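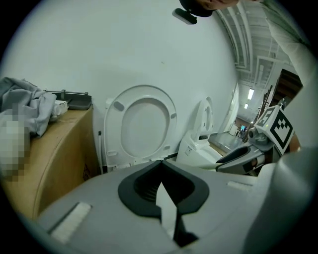 Morkano Surface Cleaner: Frequently Asked Questions

What is Morkano used for?
Morkano is a wipe-on cleaner for plastic and metal parts before printing, gluing or labeling. It removes oil, mold release and fingerprints. It does not raise the surface energy of untreated plastic, so parts that need flame or corona treatment still need it.

How is it supplied?
In 50 ml and 600 ml bottles. Both sizes come from our Wimarier warehouse and have the same formula.
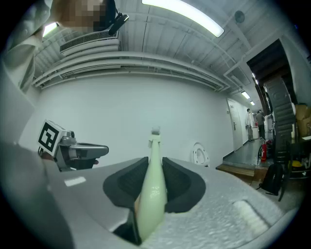

The small size is meant for test benches and repair kits. The large one fits the Rana wall bracket, sold separately.

How do I apply it?
Wet a lint-free cloth and wipe in one direction. Turn the cloth to a clean side for each pass. Let the part stand for 90 seconds before you print or glue.

Can I use it on coated parts?
Usually, but test a hidden spot first. Powder coat and most two-part paints are fine. Soft acrylic lacquers may turn dull — stop if the cloth picks up color. 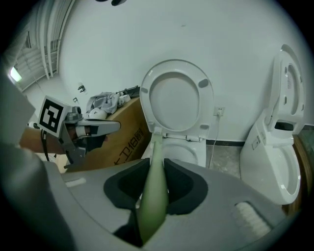

Clear polycarbonate should not be cleaned with Morkano at all, as it can develop fine cracks under load. Use Irnumora for clear parts.

Does it leave a residue?
No visible residue if the cloth is clean. Hard water on the part can leave spots, so dry rinsed parts first.

How long does an opened bottle keep?
An opened bottle keeps for 6 months with the cap closed tightly. Bottles filled before April have the old label, but the shelf life is the same. 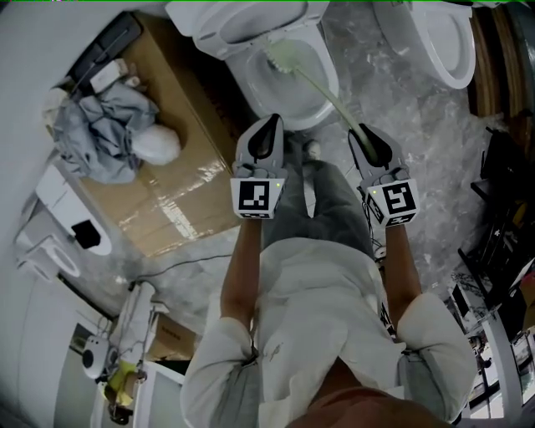
Gripper in each hand, seen from overhead

Can I thin it with water?
No. Thinned cleaner dries unevenly and lifts less oil.

Where do I find the safety data sheet?
Under Downloads on the product page. Printed copies can be ordered with any shipment.

Last updated: 2022-08-25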